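# Chapter 6. When the Arm Stops: Faults, Causes and Safe Recovery

In the earlier chapters we studied how a kitchen arm is built, how it plans a movement and how it is tested in a simulated kitchen. In this chapter we study what happens when the work goes wrong.
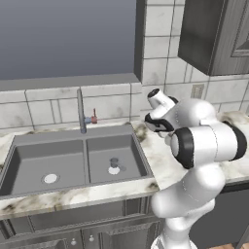
## 6.1 The fault at the sink

The case which we follow through this chapter comes from the Mets project. The project used a simulated kitchen with a double sink, and one arm standing beside it. The task looks very easy to a person. The arm must reach over the sink, take a small cup from the bottom of the right basin, lift it above the rim and put it down on the countertop.

The control program was written by the firm Zelteck, and the first tests gave good results. Then a longer test was started, and it was left to run overnight. In the morning the log showed 534 attempts. Most of them ended in the correct way. A smaller group ended with a stop, and the message in the log was always the same:

 STOP 20: joint load above limit

The team read this message and believed it. They thought that the load limit was set too low. They raised the limit and started the test again. The number of stops became smaller, and for a short time everybody was satisfied.

This was a mistake, and it is a very common one. The message told the team what the program had measured at the last moment. It did not tell them what had caused it. When the attempts were played back slowly, it became clear that in the stopped attempts the wrist had pressed against the narrow divider between the two basins. The arm was trying to go through a solid part of the sink. With the higher limit it simply pressed harder before it gave up, and in some attempts it slid over the edge of the divider and continued as if all was well.

In a simulation nothing is broken by this. In a real kitchen the same movement can damage the wrist, the sink and any object that lies between them. If a hand is in the basin, it can injure a person.

## 6.2 Three words that must not be mixed

Before we continue, we need to agree on some words. In daily speech people use them almost freely. In this book they have fixed meanings.

**Fault.** A fault is something wrong inside the system. It may be a loose cable, a wrong number in a file or a missing line in a program. A fault can stay hidden for a long time. In our case the fault was in the model of the sink used by the planner, as we will see in section 6.3.

**Error.** An error is a wrong state which the fault produces while the system is running. In our case the planner held a path that crossed the divider, and it marked this path as free.

**Failure.** A failure is the moment when the system does not do its job, and this can be seen from outside. The stop above the sink was a failure. The attempts in which the arm slid over the divider were also failures, although the log called them successful.

The last point deserves attention. A log is written by the same system which has the fault. If the system does not know that it did something wrong, the log will not know it either. For this reason the test at Mets was later changed, and contact with the sink was measured separately from the control program.

## 6.3 Looking for the cause

The team first made a list of possible causes, and then they checked them one by one. We repeat the main steps in the same order, with the wrong guesses included, because students learn much from a search that takes a wrong road.

### The load limit

This was the first guess. It was tested by raising the limit, as told above. The test was badly chosen. A raised limit will reduce the number of stops whether the guess is right or wrong, and therefore it could not give an answer. A good test must be able to show that the guess is false.

### The position of the cup

The second guess was that the cup was standing in a place which the arm could not reach well. The cup was small and its place was changed a little at the start of each attempt. The team took the stopped attempts and marked the start positions on a plan of the basin. The marks were closest together near the divider. This was useful, but it was not yet the cause. It only showed when the failure was more likely to come.

### The model of the sink

The planner did not use the full shape of the sink. To save time, it used a simple model made of boxes. Such a model is usual and there is nothing wrong with the idea. But the box for the divider had been made 30 mm too low. The planner believed that there was free space above this box, and it sent the wrist through that space each time it was the shortest way.

The wrong height came from an older kitchen, called Hokach in the project files. In that kitchen the divider was really lower. When the new kitchen was prepared, the file was copied, the outer size of the sink was corrected and the divider was forgotten.

So the whole chain was as follows:

1. A file was copied from one kitchen to another.
2. One value in the file was not corrected.
3. The planner accepted a path through the divider.
4. The wrist pressed against the divider.
5. The load in one joint became too high and the arm stopped.

The message in the log belonged to step 5. The repair had to be done at step 2.

## 6.4 Why the stop was a good thing

Many beginners see a stop as the enemy. They want the arm to finish the task, and each stop looks like a loss. We ask the reader to look at it in a different way. A protective stop is the last guard when all earlier guards have let the fault pass. In the Mets case the planner had no knowledge of the divider's true height, and the review of the file had not found the wrong value. Only the load limit was left, and the load limit did its work.

When the team raised it, they took away a part of this last guard. They did this without a note in the project book and without asking a second person. After the case was closed, a rule was written for all kitchens of the project, and we give it in full:

> A protective limit may not be changed in order to make a test pass. If a limit seems wrong, the test is stopped, the reason is written down, and the change is approved by a person who did not propose it.

The date on this rule is 3/10/24. The same rule is used today in the Jumurura course laboratory, where students work with real arms.

## 6.5 Recovery after a stop

To find the cause is one task. To bring the arm out of its position safely is another, and it often must be done first. The steps below are for a real arm which has stopped over or inside a sink.

1. Do not press the restart button. The arm may still hold the old path in memory.
2. Keep hands and head out of the reach of the arm, also when it stands completely still.
3. Read the message and write it down together with the position of each joint.
4. Look where the arm touches something. Look from two sides. A contact under the wrist is easily missed from the front.
5. If the arm presses against an object, do not pull the object out. The stored force can be released suddenly.
6. Change to manual mode at the lowest speed.
7. Move the arm away from the contact by the way it came. For a sink this normally means upwards and out over the rim.
8. When the arm is free, move it to its rest position and delete the old path.
9. Inspect the wrist, the fingers and the surface that was touched.
10. Start again only when the cause is known. If it is not known, the arm stays out of use and a sign is put on it.

In a simulation most of these steps are not needed, as the kitchen can be reset in a moment. We still advise students to follow them in the simulated kitchen also. A habit which is learned there will be present later, at the real machine.

## 6.6 What a fault report should contain

The first report in the Mets case had a single line: "Arm stops sometimes at sink, limit raised." Compare it with the report written after the cause was found:

| Part of report | Text |
|---|---|
| What was seen | Arm stops above the sink, message STOP 20 |
| When | During the reach to the right basin, mostly with the cup near the divider |
| What was expected | Wrist passes over the divider without contact |
| Direct cause | Wrist presses against the divider |
| Root cause | Divider height copied from Hokach and not corrected |
| Repair | Height corrected, load limit set back to the old value |
| Check | Same start positions repeated, with contact measured separately |

The part called "Check" is the one that students most often leave out. The team repeated the same start positions as in the first long test, so the results before and after the repair could be compared directly. If new positions had been used, a lower number of stops could have come from luck.

In the next section we study the box model of the sink in more detail, and we calculate how much free space must be left between the wrist and the rim. The reader will need the joint table from Chapter 3.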